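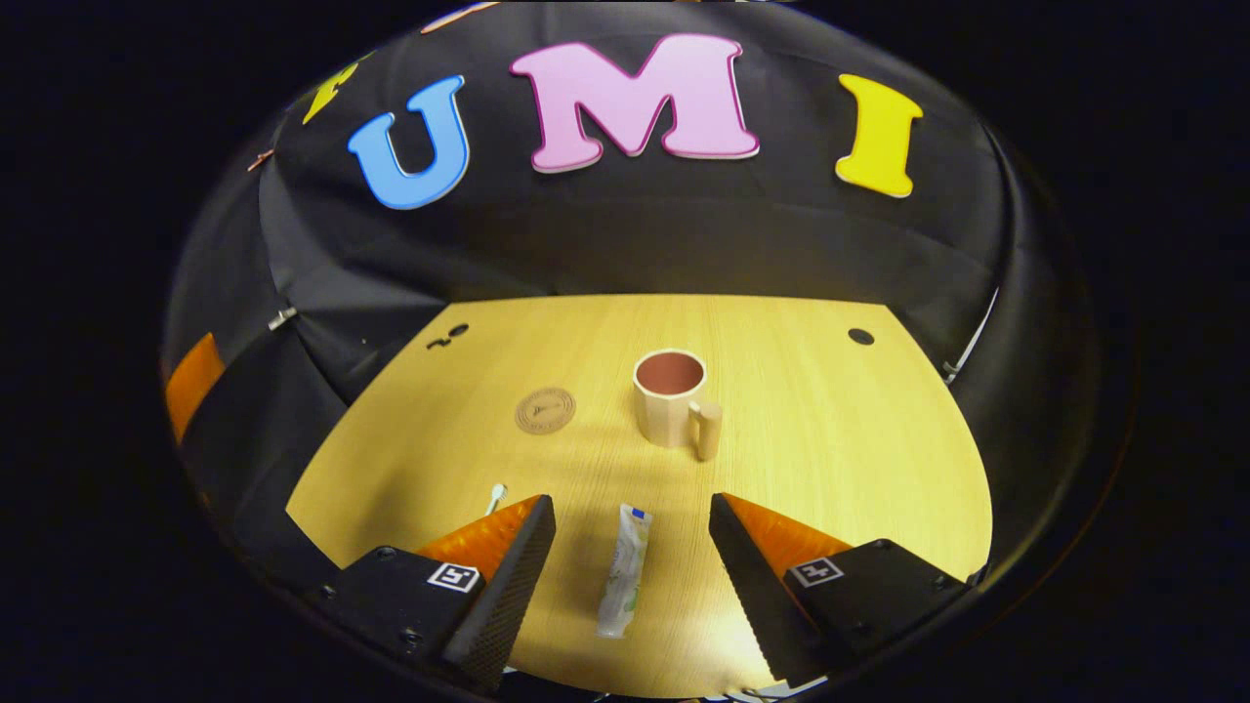
Figure 6.1 Foam-style letters on a black fabric backdrop behind a light wooden tabletop.

Chapter 6
Planning and Measuring Group Training Events

6.1 Scope of the chapter

Chapter 5 dealt with the selection of staff for project groups. The present chapter takes up what an employer does once a group exists and is expected to work as a unit. A group training event is defined here as a scheduled activity, held during paid hours, whose stated purpose is to change how members of a group work with one another. Holiday parties and award dinners are excluded, even where they have similar effects.

Three terms are used throughout. The sponsor pays for the event. The provider runs it. The home group is the set of employees who will go on working together afterward. Sponsor and provider may be the same firm, and in small companies they often are.

6.2 Stating an objective

An objective names a behavior that can be observed at work. "Improve trust" fails this test. "Shift leads report equipment faults to the next shift before leaving" meets it. The sponsor writes the objective before choosing the activity – a sequence that is often reversed in practice, usually when a site has already been booked.

The Plornatard case, used in every section of this chapter, concerns a packaging firm with 86 employees at its Plokstead plant. Handover errors between shifts had risen for two quarters. Management paid an outside provider, Herar, for a one-day course and divided the staff into groups of 11 or fewer. Before the course, 79 employees completed a survey on handover practice. The same survey was given six weeks later, and 73 responded.

6.3 Limits of before-and-after surveys

The two response counts differ, and the people who dropped out may not resemble those who stayed. A comparison of averages is therefore weak evidence. Matching each person's two answers is better, but it requires a code that links the forms while protecting the respondent's identity. Section 6.5 describes the Jafarzadeh procedure, which assigns such codes at sign-in.

A second problem is timing. Answers collected on the day of an event mostly record enjoyment – useful to the provider, less so to the sponsor. Follow-up measures should be taken after the home group has returned to its normal schedule.

Key terms: group training event, home group, matched response, objective, provider, sponsor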